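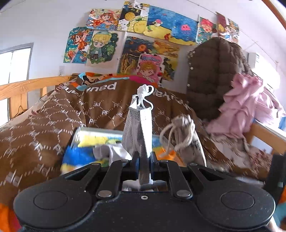
Bushfire smoke and masks, what are people using?
Started by skastia_sue, Feb 12, 2018

skastia_sue
We're on the western side of Birnport and the smoke from the ridge has been sitting in the valley for six days now. The house is old weatherboard and leaks air everywhere. My question is what people wear for outside jobs like feeding the chooks and getting the bins in. What I've got in the drawer is the folded sort with white elastic ear loops, white and grey, and I don't know if it does anything for smoke or if I'm kidding myself. My husband has mild asthma and has been told to stay in as much as he can, so most of the yard work is mine at the moment.

gumboot_terry
Ear loops are no good for smoke in my opinion. You want the ones with two straps that go round the back of the head and have a P2 rating. The hardware shop on the highway had boxes of them at the front counter in the last bad season. Ear loops leave gaps at the cheeks and you breathe in through the gaps.

skastia_sue
Thanks Terry. Hardware shop has sold out. I rang this morning and they said end of the week.

Mal in Grurnimora
Disagree with Terry a bit. Rating matters more than where the straps go. I've had ear loop ones with a P2 marking that fitted me well, and head strap ones that leaked like anything. Look for what's printed on it or on the packet. If nothing's printed, assume it's for dust at best.

gumboot_terry
Did you have them fit tested?

Mal in Grurnimora
No, did you?

gumboot_terry
Yes, at work, 2 years running. Failed with every ear loop one they gave me. Passed with the straps. I also had to shave, so add that to the list for anyone with a beard.

Mal in Grurnimora
Fair enough. I've got a small face and you've probably got a big one.

Şükran Akgül
I'm a practice nurse, though not at the Birnport clinic. Sue, if your husband has asthma, the mask is the last thing I'd worry about. He needs his preventer every day, his reliever on him, and a written plan for what to do when it gets worse. Ask the GP for the plan if he hasn't got one. A P2 helps if it seals properly, but it's harder to breathe through and some people with lung trouble can't stand it for long. If he feels dizzy or more short of breath in it, he should go inside and take it off.
For you, do the chooks early if the air is better then and keep it short.

skastia_sue
He has a plan but it's from before we moved, so I'll get him to ring. Is the air better early? It seemed worse this morning to me — couldn't see the water tank from the back step.

Şükran Akgül
It depends on the valley. Smoke can settle overnight and lift once it warms up, so go by what you see at your place. If you can't see the tank, leave it until you can.

dustytrack
We went through this in September a few years back. What worked for us was picking one room and sealing it. Wet towels along the door, tape on the window gaps, the air con on recirculate. We bought a Çetinkaya air cleaner second hand and ran it in there day and night. The filter was brown in no time.

Mal in Grurnimora
Wet towels make the room muggy. I'd use a dry door snake and tape. And don't leave the place sealed up once the smoke clears, open it all up and get the stale air out.

dustytrack
Muggy didn't bother us but it was 36 degrees outside and everything was muggy. Agree about opening up afterwards.

gumboot_terry
Evaporative cooler people, turn it off or run it on water only with no fan. It pulls outside air straight in. My neighbour ran his all weekend and couldn't work out why the lounge smelt like a campfire.

kel_2096
Can you wash a P2 and use it again? They're not cheap for a family of five.

Şükran Akgül
No, don't wash them. Water can wreck the filter. Bin it when it's dirty, damp, out of shape or hard to breathe through.

kel_2096
Ok. I've been hanging mine on the line so that explains a few things.

skastia_sue
Update: there's no marking at all on the ones in the drawer so I'm treating them as no use for smoke. My sister is bringing a box of P2s over from Grurnimora tomorrow. We've taped up the spare room and moved the telly in. The chooks are cranky but laying.

gumboot_terry
Good. Make sure they've got fresh water, ash gets in the trough.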